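Hand-held gripper working practice (Fleltcombe Code)
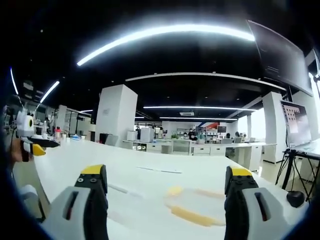
Fleltcombe, March 27, 2018

The Fleltcombe Code is a set of good-practice rules for people who work with hand-held grippers at a shared table. It covers the table itself, the tools, the small objects being handled, the people holding the grippers and the records kept afterwards. It was first drawn up at Fleltcombe, a shared workshop and office building, and has since been taken up in altered form at Culine and Idlow. The code is short, cheap to follow and surprisingly pleasant to read, and much of its charm lies in how far down it goes into the small stuff: tips, screws, cables, chair legs, the glare off a white worktop.

It is a voluntary code and has no legal force. It sits underneath whatever safety law and electrical rules apply in the building, and where the two differ the law comes first.

Background

Most written rules for robots deal with powered arms, fences and emergency stops. A gripper carried by a person falls into a gap between those rules and the ones for ordinary hand tools. The arm that moves it is a human arm, so there is no programmed path to check, yet the jaws still pinch, the tips still wear and the recordings made with it still have to be fit for use by a machine later on.

The first draft filled a single sheet and was pinned up next to the work table. Users wrote in the margins, and those notes became the second draft, which is the one most people mean by "the code". The present edition has 56 clauses. Culine uses all of them. Idlow leaves out the part on shared offices, having a separate room for the work.

The table

A work table should be level, steady and plain in colour. White is allowed and widely liked, as it shows up coloured jaw tips beautifully, but thin white or pale objects can be hard to pick out against it. The code asks that such objects be tried first on the bare surface and, if they are hard to see, that a darker mat be put down for that task only.

Supplies not in use belong at one side of the table, grouped together, with their lids on. Bottles and cups may stay on the table during work if they are out of reach of the jaws at full stretch. Chairs are pushed back before anyone begins moving around the edge. Stands and tripods go on the floor beside the table, and cables hanging from a stand must clear the floor where people walk.

The jaws

Clause 9 is the best-known part of the code and deserves its fame! Before each session the holder opens the jaws fully, looks at both tips, closes them slowly on nothing, and opens them again. Both tips should be of the same kind and colour, both should sit square on their fingers, and the screws below them should be flush. A tip that turns under light finger pressure is changed on the spot.

Tips are replaced as a pair after 2,000 grips, or sooner if either shows a split or a flat spot. Users at Idlow mark the date of fitting inside the shell with a pencil, a habit the code mentions with approval but does not require.

Handling

Objects are approached with the jaws open wider than seems needed and closed only when both tips are level with the part to be held. Soft loops, straps and bands are a special case and have a lovely little clause of their own: they are taken at one point, lifted a hand's height, and given time to stop swinging before they are carried anywhere. Thin sticks are gripped near the middle. Nothing is passed directly from one gripper to another unless the task is about passing.

A dropped object stays where it fell until the take has ended. The take is kept and labelled as a drop, never thrown away, and this one rule has probably done more for the honesty of the records at all three sites than any other in the code.

Two or more holders

No more than 3 holders may share one table. Each has a home side and says aloud when reaching across the middle. Free hands are kept off the tabletop between the jaws and the object. Where two grippers are in use, their cables leave the table in different directions.

Shared offices

Many groups work in open-plan rooms, with colleagues at desks and counters in plain view of the cameras. The code says that everyone who may appear in a recording must be told beforehand and may ask for it to be blurred. Screens that can be seen from the table should show nothing private. Bright strip lights and windows are left as they are for the whole of a session, as switching them halfway makes the takes hard to compare.

Records

A session sheet lists the table, the grippers, the objects and the date the tips were last changed. A session ends after 80 minutes, or earlier if the holder's wrist is tired. The sheet is filled in at the table before anything is cleared away.

The Bùi supplement

The Bùi supplement is an optional set of extra clauses, issued in September, for sites where the grippers are lent out between groups. It adds a handover check, a sealed bag for spare tips and a wiping-down rule. Culine has adopted it in full. At Fleltcombe only the handover check is in use.

See also

Hand tools, safe use of
Pinch points
Open-plan workplaces
Session sheets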